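Frequently Asked Questions: Background Performers and Extras

Wovwood Background Casting supplies extras for feature films, television series and commercials. The answers on this page apply to all current productions, including the feature film Usedard, directed by Frøydis Rustad. Performers should read them before submitting an application or accepting a booking.

Applying

Who may apply to work as an extra?

Any person aged 18 or over who holds the right to work in Australia may apply. No acting experience or training is required. Applicants under 18 are registered separately and must be accompanied on set by a parent or guardian at all times.

Is there a fee to register?

No. Wovwood does not charge a registration fee, a photograph fee or a commission on the daily rate. Please report any person who requests payment in our name.

What photographs are needed?

Each applicant must supply 2 recent colour photographs, one of the head and shoulders and one full length. Sunglasses, hats and heavy make-up should not be worn. Photographs must be replaced if your hair colour, hair length or facial hair changes.

When do applications for Usedard close?

Applications close on 11th April at 5 pm. Late applications will be kept on the general register and considered for other productions.

How many extras will be engaged?

The production expects to engage nearly 200 background performers over the full schedule. The largest call is for the harbour market sequence. Smaller groups will be needed for the courtroom and railway interiors.

Can I ask to appear in a scene with a particular cast member?

No. Background performers are placed by the assistant directors on the day. Requests to be placed near principal cast, including Veronica Dinu, will not be passed on.

Bookings and Pay

How will I know that I have been selected?

Selected performers receive a text message asking them to confirm availability. A reply to this message is not a booking. The booking is made only when a call sheet has been issued in your name, normally by 7 pm on the evening before the shoot.

What happens if I cannot attend after confirming?

Telephone the booking desk as early as possible. Do not send a friend or family member in your place, as they will not be admitted. Performers who fail to attend without notice may be removed from the register.

How and when are extras paid?

Payment is made by bank transfer after the signed voucher has been processed. The rate for each booking is set out in the call sheet, together with any allowance for overtime, night work or travel. Vouchers must be signed by an assistant director before you leave. An unsigned voucher will delay payment.

Will I be needed for more than one day?

Possibly. Some performers will be asked to return for continuity, and reshoots may be scheduled in December. Performers who have been established in a scene should not change their appearance until released in writing.

On the Day

Where do I report?

All performers for Usedard report to the extras entrance at Brivodura Studios. Street parking nearby is limited to residents. Car parking is available on site for 40 vehicles and cannot be reserved. Bus route 421 stops opposite the main gate.

What should I bring?

Bring photo identification, your bank details, your call sheet and any clothing requested by the costume department. Valuables should be left at home. Neither Wovwood nor the studio accepts responsibility for lost property.

Is food provided?

A meal is provided on any call longer than five hours, and snacks and drinks are available in the holding area. Dietary requirements must be entered on your profile before the booking is confirmed. Food may not be taken on to the set or eaten in costume without a cover.

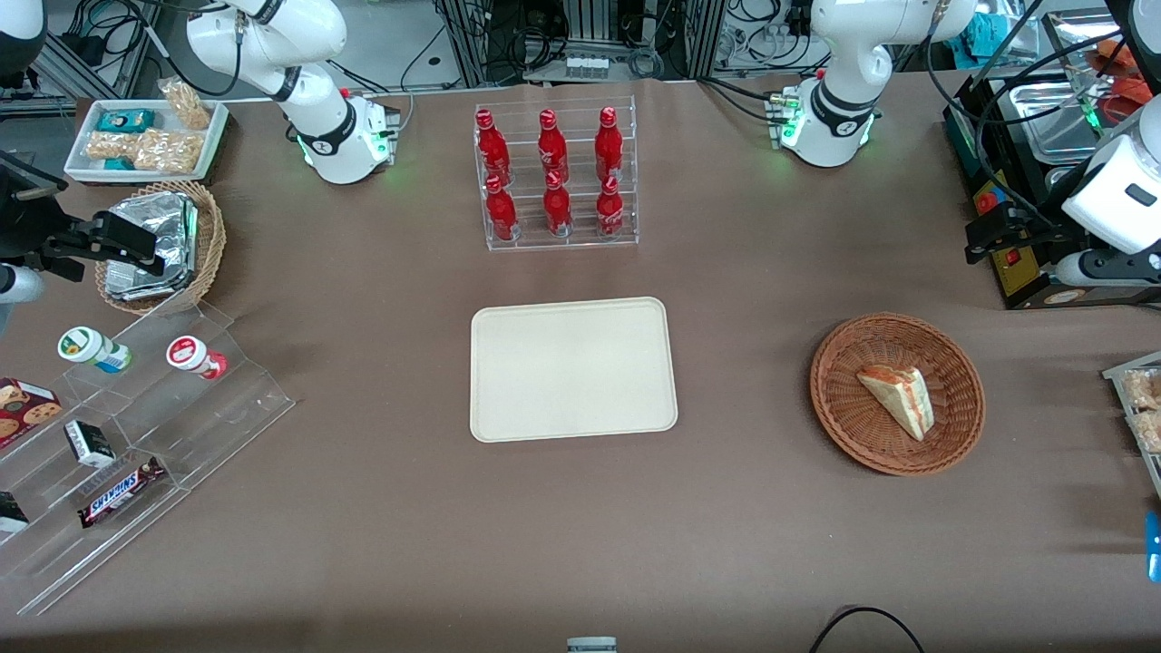 Privacy and Conduct

May I take photographs or use my phone?

Phones must be switched off and left in the holding area during filming. Photography and recording of any kind are prohibited on set. Performers must not post details of the story, costumes, locations or cast on social media before the film has been released.

How do I raise a concern?

Speak first to the extras coordinator on duty. If the matter concerns the coordinator, or if you would prefer to speak to someone away from the set, contact the Alhassan welfare line printed on the back of every call sheet. Concerns are treated as confidential and will not affect future bookings.

How do I leave the register?

Log in to your profile and select Close Account. Your photographs will be deleted. Payment records are kept for the period required by law.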